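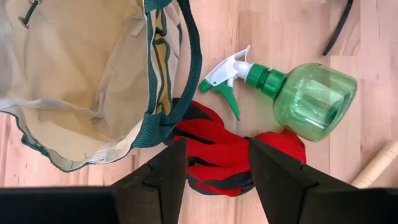
Keveo arm, gripper drops soft objects when lifting
Status: Solved (with one open question)
Category: Gripper and end tools
Posted by: Lasex
Controller board: Flulus, rev. 4
Servo on gripper: the standard one from the Keveo kit
Power supply: bench supply, later changed, see log

Description of the problem

I am building the Keveo arm at home, from the kit, with my own printed fingers. The task I gave to myself is to pack garden things into a canvas bag on the floor. The arm is clamped to a low bench, so it can reach the floor in front of it. I control it by hand with the small leader arm, no learning or automatic program yet.

Hard things are fine. The spray bottle I can take by the neck and put in the bag nearly every time. The wooden handle of the small tool is also fine if I come to it from the side. The problem is with the gloves. The fingers close on them, the arm starts to go up, and after a few centimeters the fingers open a little and the gloves fall down. Sometimes they open completely and the servo is limp until I restart the board.

It happens also with a folded cloth and with a sponge. It never happens with the bottle.

What I tried before writing

I made the screws of both fingers tight again. The left finger was a little loose but it did not change the result.

I put thin rubber on the inside of the fingers. The gloves did not slip so easily, but the fingers still opened. After this I understood it is not a problem of friction, and I removed the rubber again.

I moved the camera cable away from the servo cable at the wrist, in case of disturbance. No change.

I read the other ticket about calibration after assembly and did the full procedure again. No change.

Log from the board, copied from the terminal

grip target 3000
grip position 2610
grip load high
grip load high
grip load high
grip protect on
torque off

The three lines with "load high" come in less than one second. Then the protection comes and the torque goes off.

Reply from Bennani (support)

Thank you for the clear log. The position never reaches the target, so the servo pushes against the object all the time. With the bottle you probably stop closing the leader earlier, because you feel and see that the object is hard. With the gloves you continue to squeeze. Please tell us these things:

1. What is the voltage at the board when the gripper is closed on the gloves?
2. Which value do you have for grip_load_limit in the settings file?
3. Does the servo become warm?

Please do not raise the load limit before you answer the first question.

Answer from Lasex

1. I measured at the screw terminals of the board. It goes down by a lot more than I expected when the shoulder starts to lift. With the arm standing still it is stable. I did not think about this, I measured only without movement before.
2. The value is 60. I did not change it, it came like this in the file.
3. Yes, after ten minutes of trying with the gloves I can still hold my finger on it, but it is not comfortable.

One more observation. If I close on the gloves and do not lift, the fingers hold much longer before the protection comes. If I lift immediately, it comes very fast.

Reply from Bennani (support)

Then there are two causes together. The shoulder takes current when it lifts, the voltage falls, and the gripper servo works harder to keep the same position. At the same moment it is already near the limit, because the target is much too far closed.

Please check the current limit on the bench supply, and the wires from the supply to the board. Long thin wires are a usual cause. After that, set grip_hold_offset to 20. With this setting the board looks where the fingers stopped, and it holds only a little more closed than this point. It does not try to reach the full target any more.

Answer from Lasex

I did the steps one by one, so that I can see which one helps.

Step 1, wires. My wires were the thin ones from an old lamp, and much too long. I made new ones, short and thick, with proper crimped ends. The voltage at the board now falls only a little when the shoulder lifts. The gloves stay in the fingers longer, but the protection still came in the end.

Step 2, current limit. The knob on my supply was not at the maximum. I do not know how long it was like this, possibly from the beginning. I set it to the value in the Keveo manual. It is better again, but I still had drops when I moved slowly.

Step 3, grip_hold_offset to 20. This was missing from my settings file completely, so I added the line under the gripper part and restarted the board. Now the log looks like this with the gloves:

grip target 3000
grip position 2595
grip hold on
grip load normal

And it stays normal during the whole lift. I kept the arm up with the gloves for 4 minutes and the servo was only a little warm.

Step 4, I left grip_load_limit at 60. I did not need to touch it.

Notes for other people with the same problem

Measure the voltage when the arm moves. When I measured with the arm standing, everything looked correct, and I lost two evenings with screws and rubber.

If your settings file is from an older version, look if the line grip_hold_offset exists. The board does not give a warning when it is missing, it uses zero.

For soft objects I now go down until the tips of the fingers are on both sides of the thick part, and close slowly. With gloves in a bundle it is better to take the middle than one cuff. When I take a cuff, the rest hangs down and catches on the edge of the bag.

Open question

With hold on, very thin objects (a plant label, a single string) are sometimes not held strongly enough and turn in the fingers. Is it possible to have a different offset for each object, or only one for everything?

Reply from Bennani (support)

Only one value in the current version. You can change it from the terminal between two objects without a restart, with the command "set grip_hold_offset" and the number. The value goes back to the one in the file at the next start. I have added your request for a second value to our list. I leave the ticket open for this point and mark the rest as solved.

Answer from Lasex

The terminal command works for me. Thank you for the help. I will write here again when I have tried it with the plant labels.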